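## Part 4: Cleaning the shoes (suede and anything that looks like suede)

Right, shoes. If you've come straight from the bit about coats, go and wash your hands first, I mean it. I put a lovely clean pair of trainers back in the cupboard once with wax from a Van Wyk jacket all over the heels, and I was cross about it for a week.

I do mine on a table against the wall, standing up, with decent light. Lap cleaning in front of the telly is how you miss the whole of one side.

**You'll want:**

- a dry, soft brush (an old toothbrush is fine for the fiddly bits)
- 2 pale cloths, one for dry work and one for damp
- a suede rubber, or a clean pencil rubber
- a small bowl of lukewarm water with a drop of washing-up liquid
- plain white kitchen paper for stuffing

**Caution:** pale cloths only, please! I used a red one on a cream pair when I lived in Giltville and the laces came out pink.

### Steps

1. Bang the soles together outside, over the bin or the flower bed. If there's mud, let it dry overnight first.
2. Brush the uppers dry, all in one direction, then back the other way to lift the nap. Go lightly round the toe, where the scuffs usually are and where everyone scrubs too hard.
3. Rub out the marks that are left with the suede rubber. Short strokes. Brush away the crumbs as you go or you'll grind them in.
4. Do the laces. You can take them out and soak them for 30 minutes in the soapy water, and that's the proper way. I very often leave them in, lay the shoe on its side and nip at them with a bit of cloth, holding the shoe still with my other hand.

Leaving them in does mean you have to be careful about drips. Squeeze the cloth until it feels nearly dry, then work along one lace at a time and keep to the lace itself, so you don't leave a tidemark on the tongue.

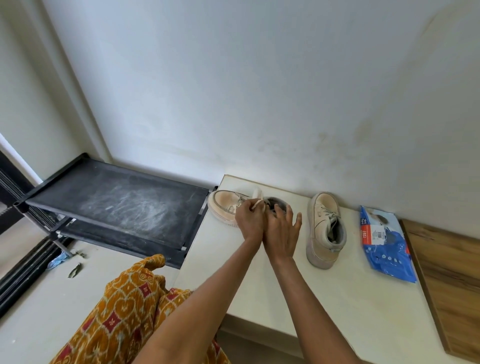

The other thing about doing it this way is that you should finish one shoe before you touch the next. I like having the second one standing by so I can compare the colour, and I stop when they match. Chasing "like new" on a pair you've worn all winter will only wear the suede thin.

5. Now the soles, last of all. Damp cloth, a bit more soap, and follow the edge all the way round. Thick soles pick up grey marks from kerbs and car pedals, and those want a firm rub. Keep the wet well below the join with the upper.
6. Stuff with kitchen paper and leave somewhere airy, away from the radiator.
7. Once they're dry, one more quick brush and back on the rack.

**Note:** Nomvula Ngcobo, who ran the shoe repair counter in Clestville when I had my Saturday job there, did step 5 first and swore by it. I've tried it and got dirty water up the sides, but her hands were steadier than mine, so do as you like.

**Caution:** never spray a protector on damp suede. Wait until the next day, do it outdoors, and try a hidden patch by the heel first. I left January's pair blotchy by rushing this.

### If it goes wrong

*Dark patch that won't dry out:* dampen the whole panel evenly with a barely wet cloth, stuff the shoe again and let it dry slowly. The edge of the patch should soften.

*Greasy spot:* cornflour, left on overnight, brushed off in the morning. Repeat if you need to. Takbridge chip shop has given me plenty of practice at this one.

*Insides smell:* see Part 5, under bicarb.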